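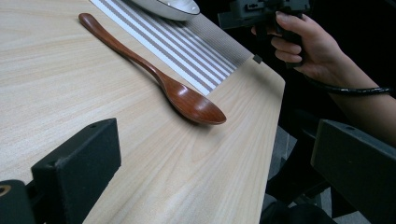

Leonora Fajardo wrote in after the last page to ask whether a spoon with a shiny finish should be oiled the way you'd oil a plain one, and said she'd been rubbing olive oil into hers every Thursday night and it only ever felt sticky.

Stop with the olive oil, Leonora! You're very kind to your spoons, but a lacquered or varnished spoon has its coat on already, and oil can't get past it. It sits on the top and goes tacky, and then (this happened to my mum's salad servers) it starts to smell like the back of an old pantry. Wash it off with warm water and a drop of dish soap, dry it with a soft tea towel, and leave it be.

Plain, unfinished spoons are another matter, and they're the ones I'd put your Thursday nights towards. Food-grade mineral oil from the chemist does nicely. Warm the bottle in a mug of hot water first, wipe a good slick of it on with an old bit of flannelette, stand the spoons in a jar overnight with the bowls up, and buff them in the morning. I do mine in August, when the kitchen is at its driest, and again whenever they start looking thirsty. You'll know the look, sort of pale and furry, especially down where the handle meets the bowl.

Now, how to tell one from the other, if you've been given a spoon or picked it up at a market and there's no tag. Put a drop of water on the back of it and go and make your tea. If the drop is still sitting there round and proud when you come back, there's a finish on it. If it has spread and left a dark patch, the wood is bare, or the finish has worn away in that spot. Plenty of old favourites are half and half, glossy up the handle and bare at the tip where they've been scraped around the pot for years. I treat those as bare wood and keep them for dry jobs if the finish is flaking. Flaking varnish doesn't belong in the porridge.

A few things that go for glossy spoons in particular:

Keep them out of the dishwasher. The heat dulls the shine and lifts the edges, and once water creeps underneath you get that cloudy bloom that never quite goes.

Don't leave one standing in a simmering pot. Stir, take it out, lay it down on something. I'm a terrible one for wandering off mid-stir, so I keep an old saucer by the stove.

No steel wool, and go easy with the green scourers too. If there's something dried on, a wet cloth laid over it for a few minutes will loosen it.

Turmeric and beetroot stain bare wood in no time. A finished spoon will shrug them off if you rinse it straight away, so that's the one to reach for on curry night.

Anselmo Cabrera also asked about woven placemats, the ribbed kind with stripes, and whether they can go through the wash. It depends what they're woven from, Anselmo. Cotton ones can go in on a gentle cycle with like colours, and then I pull them square while they're damp and dry them flat over the back of the couch with a towel underneath. Paper or grass ones only want a shake out the back door and a wipe with a barely damp cloth. If the cut ends are starting to fray, run a line of machine stitching across before you wash them, or you'll be picking threads out of the filter until Christmas. Crumbs do love to settle in the ribs, and a dry pastry brush gets them out better than anything I've bought for the purpose.

And do lift them off the table now and again. A placemat left in the same spot on a pale timber table will leave its shape behind, as the rest of the top changes colour in the sun and the covered part doesn't. I found that out after nearly 16 months of never moving mine. Shift them along a bit when you set for dinner, and wipe underneath while you're there, then dry the table before they go back down.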